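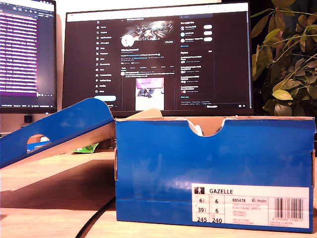

April, mid-afternoon, sorting bench. I promised myself I would write up the shoe box business properly before starting on the Tendell shelves, so I am sitting down with a mug of tea to do it. The question is which boxes we keep for storing samples and offcuts, and which go flat for recycling, and I have gone back and forth on it more than a grown person should. The blue one on the desk is my favourite so far. It has the half-round notch in the front so you can get a finger in, the lid comes right away from it, and the label on the front panel is clear enough to read without picking the thing up - GAZELLE, sizes 6½ and 6, code BB5478. I'd leave that label where it is and put ours at the other end, as peeling always takes a strip of the blue with it and then the box looks sad for the rest of its life.

Lids first. I like a loose lid for anything we open every day, and the hinged sort for things that sit. The Laduvico boxes are hinged and stack very nicely, but you need two hands and a clear bit of bench, and when have we ever had a clear bit of bench? The plain brown ones from Manalastas are strong but all look alike, and I have already gone looking for the felt scraps in three of them.

Tissue: please keep it! Fold it once and lay it in the bottom. It stops small pieces working their way into the corners, and it saves us buying more.

Labels for our end of the box, so we all do the same:

- contents in capitals, thick pen
- month it was packed
- shelf letter, bottom right

The Fokville order is for 50 flat-packed boxes, 148 mm high, and I still think that is a touch tall for the lower shelf. I'll measure again before anyone cuts anything. If they don't fit, the middle shelf could go up one peg, though that means shifting the paint tins, and I am not doing that on my own again.

Still to do: find the good tape, ask whether the 4,000 buttons are staying in their jars (I vote yes), and try a full box on the top shelf overnight to see if the base sags.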